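Fekora furnished lets: linen and laundry working group
Minutes, October meeting, 2:30 pm
Location: Mustlow hall, ground floor

## 1. Previous minutes

Accepted with one correction. Under item 4, "flat sheets" should read "fitted sheets."

## 2. Sheet stock

Green sheets on hand: 200. Total linen pieces in the register after the Blackwood transfer: 1,516. The register still lists pillowcases under two codes. The codes are to be merged before the next order.

R. Midtbø asked that creasing be recorded on the bed, with the sheet in place. Sheets checked on the shelf show fold lines only and tell us little about how they look in use. Agreed.

The green sheet was looked at first. Fine creasing over most of the surface, with some bunching. Light-blue markers stay on the far edge for now.
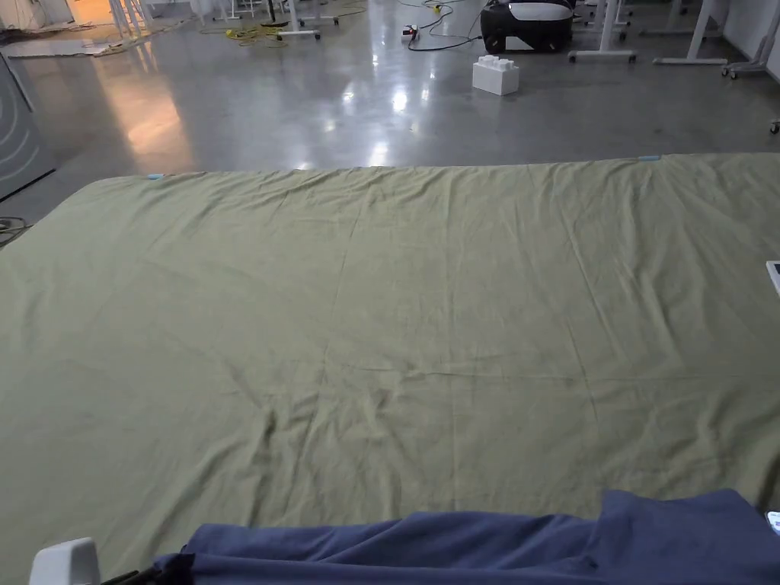 *Fig. 1. Green sheet, blue markers on far edge, dark blue cloth in front.*

Discussion of whether creasing of this degree needs pressing. Current rule: press if creases can be seen from the door. The rule depends on the lighting in the room and gives different results in different apartments. Proposed replacement: smooth by hand from the center to the corners, then press only the top third if creases remain. Adopted as a trial for 50 changeovers.

## 3. Loose clothing on beds

Guest clothing left on a bed is to be folded and placed on the chair before the sheet is changed. Where there is no chair, use the top of the dresser. Clothing does not go on the floor or into the linen bag. Two garments went out with the Blackwood laundry last month and came back a size smaller. Claim settled.

The folding order was talked through again, as the printed card is out of date:

1. Lay the garment flat, front down.
2. Pull the hem straight.
3. Fold the sides in to the center.
4. Fold bottom to top, once for sweatshirts, twice for T-shirts.

Small items found on the bed, remote controls included, go on the nightstand before any cloth is moved.
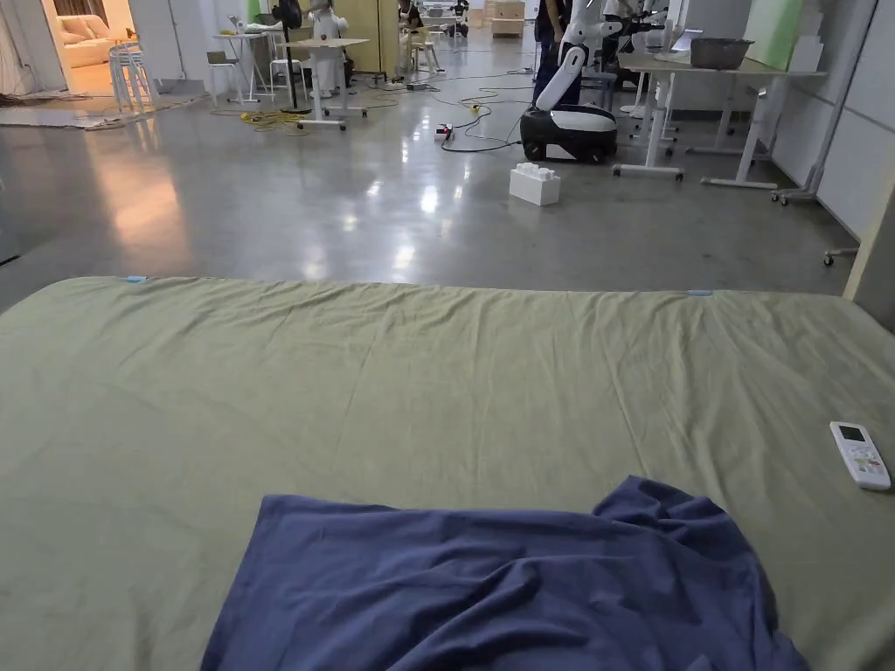 The card also needs a line on dark cloth. Navy items shed lint on the green sheets, and the lint is hard to lift after a hot wash. Dark items should be picked up and folded elsewhere when space allows. Midtbø to redraft the card and drop step 4's reference to "large shirts," a term with no agreed meaning.

## 4. Pale sheets and bed skirts

Pale beige sheets remain in use on beds with the light gray channel-tufted headboard. Change to green was considered and put off until the beige stock runs down.

White bed skirts: marks along the side are now to be logged at each changeover. Spot clean first with Fliltano powder, 30 minutes, then rinse. If the mark remains, replace the skirt and send the old one to the wash.
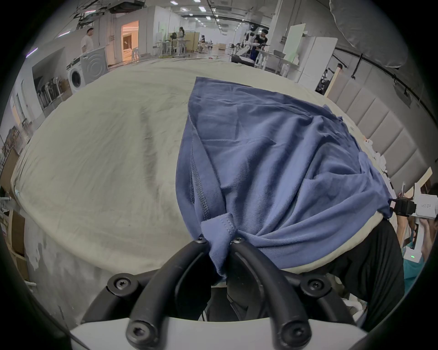 *Notes on item 4 by Randi Midtbø*

Skirt on this bed is slightly stained. Entered in the log for spot cleaning. Beige sheet has one long diagonal wrinkle and shallow creases elsewhere; under the trial rule it would be smoothed by hand before any pressing. Blue garment to be folded per item 3. Small white items by the headboard to be moved to the nightstand first.

## 5. Actions

| Action | Owner | Due |
|---|---|---|
| Merge pillowcase codes | Stores | Before next order |
| Redraft folding card | Midtbø | Next meeting |
| Add skirt column to changeover log | Midtbø | End of October |
| Report on pressing trial | Stores | After 50 changeovers |

Meeting closed 3:20 pm.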